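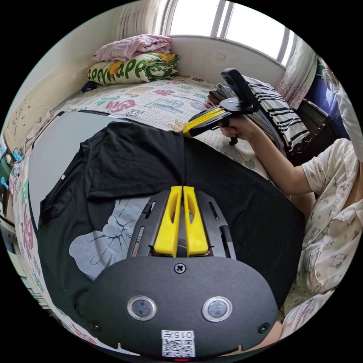
Common Rules for Work Done at Home

When the Bouvier working group began its review of household recording, it found that its members agreed on very little. Sturkholm asked its operators to tidy the room before each session. Brumemex asked them to leave everything as it was. Bretisik had no written rule at all. The result was a body of material that could not be compared from one partner to the next.

The guidance released on November 13, 2021, is an attempt to settle such matters. It runs to 34 pages and covers the handling of clothing, bedding and small household goods with paired hand-held grippers. Much of it is plain procedure. Each gripper must carry a readable label, and the number on that label must be entered in the session record before work begins. Fingers are to be checked for wear after every 10 sessions and replaced in pairs.

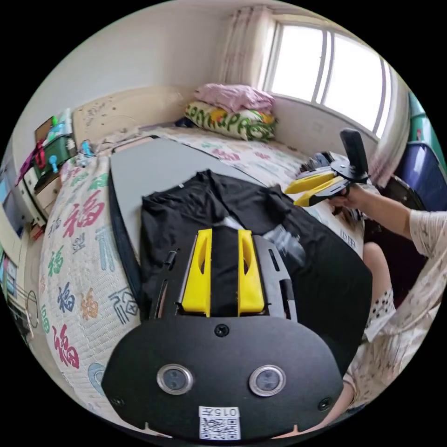
Two hand-held grippers in use over a black shirt on a bed.

The section on garments drew the most comment. Members disagreed on whether a shirt should start flat or rumpled, and the final text permits both, provided the starting state is written down. Operators may sit, kneel or stand. They may not smooth the cloth with a bare hand once a session has started — a point on which all partners were firm.

Privacy takes up a separate chapter. Consent must be given in writing by every adult in the household, and it may be withdrawn at any time. Letters, screens and family photographs are to be reviewed before any material leaves the partner's own storage. A session in a bedroom requires a second review by a person who did not take part in it.

The group received 27 written responses to the draft. Several asked for a stricter rule on daylight, as strong windows can make dark fabric hard to read. The group chose to record the light and set no limit for now. That question, with the matter of how long a session may last without a break, returns to the agenda in December.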